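Giving up breakfast, and taking it up again

I gave up breakfast in March, on the strength of an article I read in a dentist's waiting room in Mottram. The article said our ancestors never ate before noon. It didn't say what our ancestors were like to sit next to at 10 in the morning, but I think I can now fill in that gap.

The first week was fine, in the way that the first week of anything is fine. I drank black coffee and felt superior. I told people about it, which I gather is most of the benefit. By the second week I was reading the backs of cereal packets in the supermarket like holiday brochures, and I had started having lunch at 11.30, then 11, then at a time when the only honest word for it was breakfast, except that it was a cheese and pickle sandwich and I was eating it in the car.

Saranya Iyengar, who shares my office and has to live with the results, put up with this for longer than I would have. Then one morning she set a banana on my keyboard and went to a meeting. I ate it. I'd lasted 30 days, if you don't count the sandwiches.

So I'm a breakfast person again, and like all converts I have views. Toast should be eaten standing up. Porridge is a fine thing to have had and a dull thing to be having, and anyone who puts salt in it is welcome to mine. I tried a granola called Gristier, mostly for the name, and it was every bit as good as its word – I was still working on it when the post came. 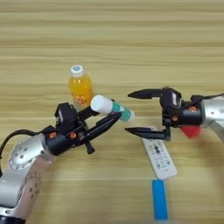 Juice I can take or leave. My grandmother served it as a starter, in a sherry glass, with a paper doily underneath, and I still can't drink more than two inches of the stuff without feeling I ought to be wearing a tie. Hotels have gone the other way and hand you a tumbler so small you have to go back 7 times, past the same waiter, who knows.

The real trouble is eggs. I can't do a boiled egg. I've had the timer, the pin, the cold water and the advice of my whole family, and I get either soup or a squash ball. Saranya says to start them in boiling water and leave the kitchen. I'm trying it tomorrow, with toast on standby.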